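Trabalho há 17 anos na Tresov, em Wellorthorpe, sempre na parte do mobiliário: montar, mudar de sala, devolver ao armazém. Em maio chegaram os robôs da Lunde e o meu dia mudou bastante, por isso volto ao assunto.

Antes, mudar uma mesa de sítio era trabalho de duas pessoas. Uma de cada lado, quem ia de costas confiava em quem ia de frente. Agora o outro lado é do robô. Ele tem duas pinças, uma para cada canto, e nós ficamos com os cantos opostos. A regra da casa é não largar o tampo antes de as pinças fecharem, e custou-me a aprender, porque com um colega bastava um aceno de cabeça.

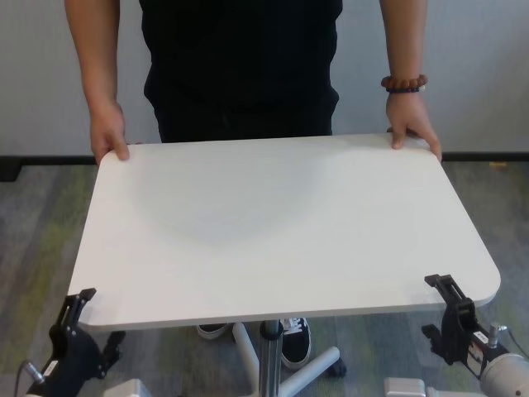

Wellorthorpe, sexta-feira, 26 de outubro

Mãos nos dois cantos, polegar por cima, e o robô do lado de cá com uma pinça em cada canto. As mesas brancas de pé metálico com rodízios são as mais fáceis. As da Corno, mais antigas, continuamos a levar à mão.

O que mudou para nós, além das costas, foi a conversa. Eu fazia par com a Agata Pace e passávamos o turno a falar. Ela está agora no planeamento, a marcar percursos e horários, e vemo-nos ao almoço. Diz que gosta, mas que sente falta de andar pelo edifício.

Não houve despedimentos. Houve dois contratos que acabaram e não foram renovados — a empresa faz questão de separar as coisas, eu nem tanto. Aos que ficámos deram formação, e o subsídio de esforço está a ser revisto. Há reunião sobre isso para a semana e vou levar as minhas perguntas por escrito.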